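Flatby Folding Dice Tray, Large

In stock - ships from our Toltar warehouse
Color: slate blue, forest, plum
Folded size: 400 mm long, 130 mm wide
Weight: 63 ounces with the lid on

I made the first one of these for my own kitchen table, so I'm a little biased, but I think it's the nicest thing we sell. My group plays every other Friday and we were forever crawling under chairs looking for somebody's d20. The old tray was a baking pan with a dish towel in it. It did the job, and it sounded like a hailstorm on a car roof!

So the Flatby started with the noise. The floor is a thick wool felt glued over cork, and the walls are felted too, all the way up to the rim. I tried a cheaper craft felt for a couple of months and it went fuzzy in the middle where everybody rolls, so that got dropped (if you have one of those early ones, write to me and I'll swap the liner for you, no charge). The wool comes from Villalobos, a small mill that has been very patient with me about dye lots. Plum still varies a bit from batch to batch. If you're ordering two and want them to match, please order them together.

It folds down the long side on a brass hinge. Open it up and you get a rolling side and a holding side, with a low divider between them. I keep minis and a pencil in the holding side. Kirsty Urquhart, who runs our Sunday table, puts pretzels in hers, and I've asked her to stop.

The walls are 83 mm high. That's taller than most trays this size and I went back and forth on it for ages. Lower walls look prettier on a shelf, but if you have kids at the table, or just one very excited barbarian, you'll be glad of the extra height. You do have to lean in a bit to read small dice from across a big table.

The lid is the one part I still get letters about. It's a friction fit and it's snug when it's new. Warm it up with your hands and work it from one corner. Please don't pry it with a screwdriver - the edge will chip and I can't fix that under the warranty. It loosens up after a few weeks of regular use.
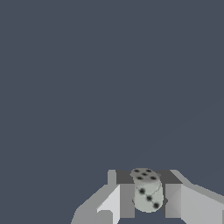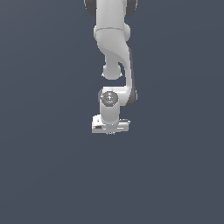 Care is easy. Shake out the crumbs, run a lint roller over the felt, and blot spills right away with a dry cloth. Soda comes out if you're quick. Coffee mostly doesn't. Don't put it in the dishwasher, and keep it off the radiator, or the cork will start to lift at the corners.

A word on metal dice. They're fine in here, and the felt holds up well, but the very sharp-edged ones will leave marks over time. If that's all you roll, add the Dernari leather liner at checkout. It drops right in over the felt and it's a touch louder.

In the box: tray, lid, cotton drawstring bag, two spare felt dots for the feet. Dice are not included. Gift wrap is available on all colors except forest, where we're waiting on boxes that fit.

Returns are 30 days, unused, and you pay the postage back. Repairs go to the same address as returns, just write REPAIR on the outside so it lands on my bench.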